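Preparing donated clothing for the Cusmont reuse store

Guidance for households, schools and workplaces

This page explains how to sort, wash, fold and pack clothing before it is brought to the Cusmont reuse store. It applies to all donations of adult and children's clothing. Separate guidance is available for shoes, bedding and curtains.

The store passed on 2965 bags of clothing last year. A further 600 bags had to be sent for fibre recycling, mostly on account of damp or mould. Most of that loss could have been avoided before the bags left the house.

What we accept

We accept clean, dry clothing in wearable condition. Small faults are allowed, such as a missing button or a dropped hem, provided the item is otherwise sound. Please pin a slip of paper to the fault so that our sorters can find it.

We do not accept underwear, tights or swimwear that has been worn. Uniforms carrying a current employer's badge should be returned to the employer. School uniform is welcome at any time of year, although stock for the autumn term should reach us before the end of July.

Items that are badly torn, stained or thin may still be given for fibre recycling. Place them in a separate bag and write RAG on the outside in large letters. Do not mix them with wearable clothing.

Step 1: Sort

Empty every pocket. Coins, tissues and bus tickets are the usual finds, but we have also had house keys and a passport handed in at the desk. The store holds found property for one month.

Divide the clothing into four groups: tops, trousers and skirts, knitwear, and coats. Children's clothing should be kept apart and grouped by age where the label gives one. There is no need to sort by colour.

Step 2: Wash and dry

Wash each item according to its care label. Where the label is missing, a cool wash is suitable for most everyday fabrics. Please use an unscented detergent if you have one, as some of our customers have sensitive skin.

Coats that require dry cleaning may be donated without being cleaned again, so long as they are free of marks and smell fresh.

Clothing must be fully dry before it is packed. Seams, waistbands and the inside of pockets dry last and should be checked by hand. In winter we advise leaving items on an indoor airer for a further day after they first feel dry. A bag that contains one damp garment will often be lost as a whole, and from December to the end of February the store is not heated overnight.

Step 3: Check

Hold each garment up to a window or a strong lamp. Look at the underarms, cuffs, collar and seat, where wear shows first. Work all zips from end to end. Fasten buttons and zips once the check is complete; this helps the garment to keep its shape in the bag.

Bobbled knitwear is accepted. A fabric comb will remove most of the bobbles in a few minutes, and knitwear treated in this way is more readily chosen.

Step 4: Fold

Folded clothing takes up less room and can be placed on the shelves without pressing. Fold on a surface large enough for the whole garment to lie flat.

For a shirt, fasten the top button and one button halfway down, then lay the shirt face down. Bring one side in towards the middle, lay the sleeve straight down along the fold, and repeat on the other side. Turn the lower edge up, smooth the cloth, and turn the shirt over. Collars should be pressed flat with the palm.
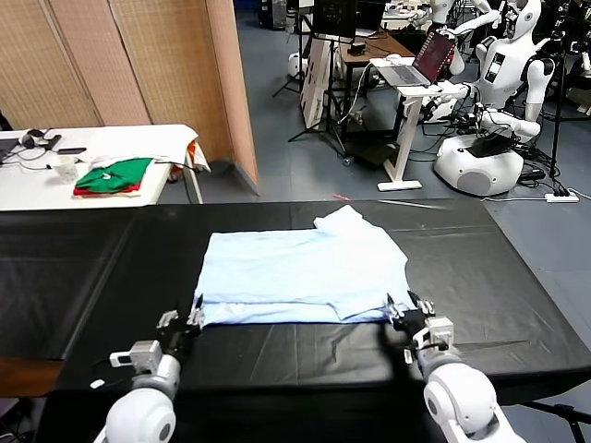

Iveta wrote to us that she had always rolled her shirts, because they fitted the bag better that way, and asked whether she should stop. Rolled shirts are accepted, but they must be opened and folded again at the store, and we would ask donors to fold them where they can.

Trousers should be folded along the crease and then once across. Knitwear should be folded in thirds and never hung. Coats may be folded once at the waist and laid on top of the bag.

Step 5: Pack and label

Use a strong bag or a lidded box. Heavier items go at the bottom. Please do not fill a bag beyond the point at which one person can lift it with ease.

Write the group on the outside, for instance TOPS or KNITWEAR, followed by the words ADULT or CHILD. Names and addresses are not required. Donors who wish to receive a receipt should use a Lilto tag, available free of charge from the desk, and keep the numbered half.

Step 6: Bring your donation

Donations are received at the side entrance on Flekberg Road from 9.30 am to 4 pm. Bags must not be left outside when the entrance is closed. Short-stay parking is available in the marked bays.

Schools and workplaces with more than ten bags should arrange a collection through the Latuheru van service, quoting reference 1338. Two weeks' notice is needed. Bags for collection should be kept indoors and ready by the door at 8 am on the agreed day.

Related guidance: Shoes and boots. Bedding and curtains. Collections for schools.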